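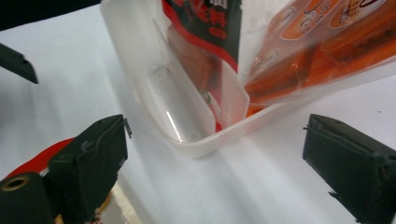
How do you unlock Captain Lonska in the Salt Road event?
Collect six Harbor Seals from event duels, then beat her once on Hard. She joins your roster right away, along with her starter deck.

The Salt Road is back in Dredira, and we've been playing it pretty much nonstop! If you missed it the first time, it's a ladder event set in the port of Trastlow, with a map that opens up as you win. Every duel on the map pays out Tide Points, and the Seals drop at fixed totals, so there's no luck involved in getting them. The last one comes at 2471 points. That sounds like a lot, but the later duels pay far better than the early ones (and the lighthouse duels pay double if you win without losing a crew card).

Lonska's deck is a blast. She plays a lot of small ships and then sinks them on purpose to bring out the Drowned Admiral, which hits hard and comes back to your hand when it's destroyed. Watch out for her on Hard, where she starts with 2 extra cards. Fionnuala Mac Carthaigh beat her on the first try with a plain Guillot fire deck, and she has kindly posted the full list on our forum. Shigeru Noguchi swears by freezing the harbor lane early and just sitting on it. Slow, but it works!

A few things we've been asked a lot:

Seals you earned in last year's run do not carry over. Your old Tide Points are gone too, sorry.

If you already own Lonska, beating her on Hard gives you 149 gems and the new card sleeve instead. The sleeve is gorgeous, with the blue wave border from the loading screen.

Auto-duel is allowed on the map but not in the lighthouse.

The event closes on 2020-03-19 at the daily reset, and the Seal shop closes with it, so spend whatever you have left before then. The Fog Bell is our pick if you can only afford one card. It fits into nearly any control deck and it won't be in the regular packs this season.

Margaux Mallet is putting together a practice bracket for people who want to try out their new Lonska decks against each other. Sign up in the March thread, any rank welcome, and say whether you play on phone or PC.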